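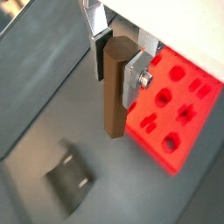
Geometry for People Who Were Promised There Would Be No Geometry
Handout 4: Why six?

Read this before the November session. Bring a pencil, and bring your own eraser. The department's erasers went missing during Handout 3 and I have my suspicions.

1. Tiling, or how to cover a bathroom floor

Suppose you want to cover a flat floor with tiles that are all the same regular shape, with no gaps and no overlaps. You have three choices: triangles, squares and hexagons. Students always ask about pentagons. Go home and try pentagons. You will end up with a sliver of bare floor and a low opinion of pentagons.

The reason is the corners. Wherever tiles meet at a point, their angles must add up to 360 degrees. A regular hexagon has corners of 120 degrees, so three of them fit exactly. A pentagon has corners of 108 degrees. Three make 324, which leaves a gap, and four make 432, which is more floor than there is. The equilateral triangle has corners of 60 degrees and fits six to a point. Squares you can do yourselves.

2. The least edge for the most room

Of the three tiles that work, the hexagon has the shortest outline for a given area. If your walls cost money (or wax), that matters. Take an area of 300 square inches, and round to one decimal place:

Triangle: outline of 79.0 inches
Square: outline of 69.3 inches
Hexagon: outline of 64.5 inches

A circle would beat all of them at 61.4 inches, but circles leave gaps when you pack them, and then you are paying for gaps.

That no other way of dividing the plane into equal areas does better was believed for something like 2000 years before anyone managed a full proof. Keep this in mind when you tell me a problem set is taking too long.

3. Pulling the hexagon upward

Take a flat hexagon and drag it straight up. The solid you sweep out is a hexagonal prism. It has eight faces (six rectangles and two hexagons), 18 edges and 12 corners. Check it against Euler's rule: corners minus edges plus faces should give two. 12 – 18 + 8 = 2. If you got something else, you forgot the bottom. People forget the bottom every year.

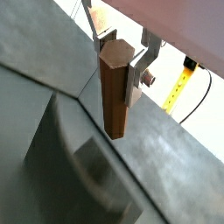
Fig. 4.1. Hexagonal prism, with the top face in view.

Volume is the area of the end times the height. For a side of length s, the area of the hexagon is 2.598 times s squared, near enough for our purposes. Charalambos Dimitriou, who taught this course before me, made everyone derive that number from six small triangles. I do too, partly out of principle and partly out of spite.

4. Where you will meet it

Pencils, for a start. A round pencil rolls off the desk and a square one hurts to hold, so the six-sided one won. Nuts and bolt heads are six-sided so that a wrench can get a fresh grip every sixth of a turn, a fact you will come to value under a kitchen sink. Basalt columns crack into prisms as the lava cools, although real ones are sloppy and plenty have five sides or seven. Rock does not read the handout.

5. Problems

a) A hexagonal prism has a side of 2 inches and a height of 10 inches. Find its volume and its total surface area.

b) The lobby at Brimthorpe is to be paved with 1143 hexagonal tiles, each with a side of 4 inches. Find the area covered, in square inches. Ignore the grout. Everyone else did.

c) Show that regular octagons cannot tile a floor by themselves. Then find the shape that fills the holes they leave.

Hand in on paper, stapled. Folding the corner over is not stapling.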